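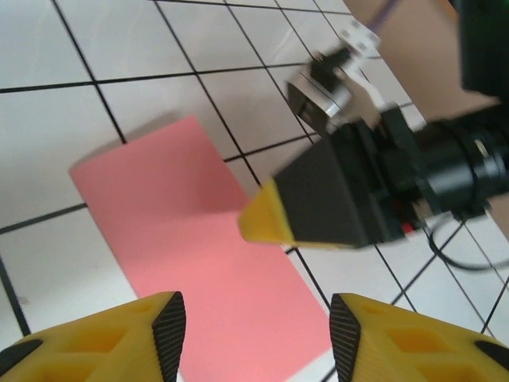 How often does a self-closing gate on a home pool fail to latch? In our survey of 913 gates in Fostow and Borum, 68 stayed open after a gentle push.

### 3.2 Gate faults

Most of the failures came down to hinges. Springs had been slackened, usually by owners who disliked the bang, and 41 of the 68 latched properly once the tension was put back. The rest needed a new post, a new latch or, in one case, the removal of a decorative heron. 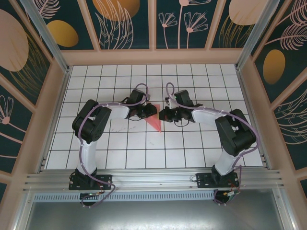

Age of the fence told us less than we had hoped. Gates in Borum were older and shut rather better, a result the Hirnmont checklist does not predict and we cannot fully explain — the Doolan hinge, sold there for years, may be part of it.

**Figure 3.** Two robot arms with grippers facing each other above a white tiled floor.

Owners were also asked when they had last tested the gate. "May" was a popular answer, though few would commit to a year.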